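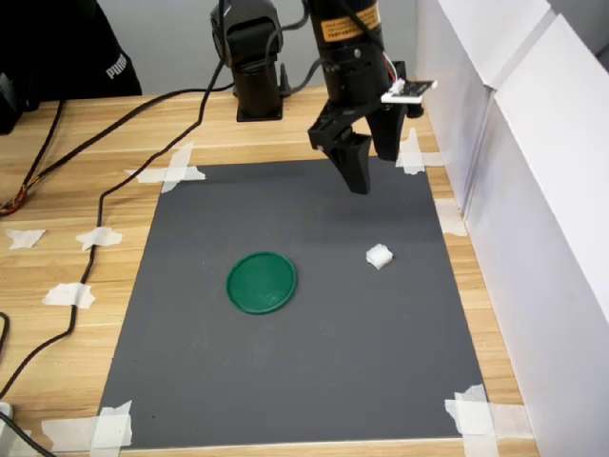 May 15, 2022

Filed under: Bench Notes, Small Workshop
4 comments · 11 shares

Mat day. I've been putting this off since April and I'm writing it down mostly so that Embla doesn't have to ask me again where everything went (hi Embla).

So the gray mat is down and I love it! The tabletop is nice light wood and I'm fond of it, but it's too shiny under the lamps for small stuff and anything white just vanishes on it. On dark gray a little white foam cube stands out from right across the room. Same for the green lid, though to be fair you could find that lid in a coal cellar. It's a round plastic one with a raised rim and some markings pressed in near the middle, and I tried reading them with my glasses on and off and gave up. If anybody knows what tub it came from, tell me, I'd like a second one.

Tape: white masking tape, torn by hand. I went for crossed strips at the upper left corner, so there's an X there, and the upper right got a whole cluster because the corner kept lifting while I was smoothing the rest. Ugly, fine, it holds. I had a roll of the wide Rimitz stuff in the drawer and decided against it, it left gunk on the shelf at Gilisby and I spent an evening with a scraper – never again on wood.

The foam is from the Sundow offcuts bag. I cut cubes about the size of a sugar cube with the long knife and they come out a bit soft at the edges whatever I do. Embla says freeze the block first. Haven't tried it. Bag number is 2541 if we need to reorder, and the older bag, 1781, is the crumbly one, please don't mix them!
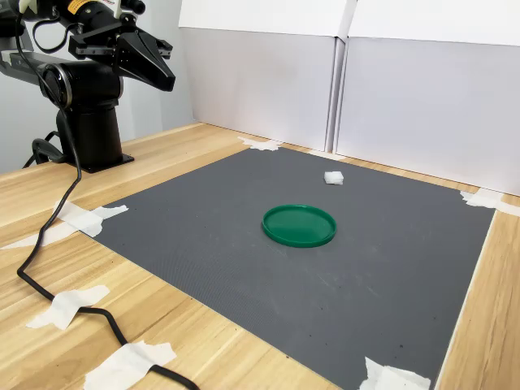

The long black cable gets tape as well, straight onto the wood. It wanders a fair bit on its way to the front of the table and I did think about pulling it straight, but then there's no slack and somebody (me) catches it with a sleeve. Two of the strips are torn really raggedly. I'll redo them with scissors some day when I'm feeling fancy.

The mat itself has a few faint scuffs and pale smudges already, plus some dark specks. I wiped it with a damp cloth and then a dry one before it went down, and I'm not going to fuss over it more than that. It was 30 at the Edet surplus sale and I'd have paid 56 for a new one in the same color, so I'm calling that a win.

Still to do:
- ask Embla about the freezer thing
- more masking tape, we're on the last roll
- label for the foam bag so 1781 stops turning up on my side
- check the upper right corner again after the weekend and press it down if it's lifted

Tags: masking tape, work surfaces, foam, tidying up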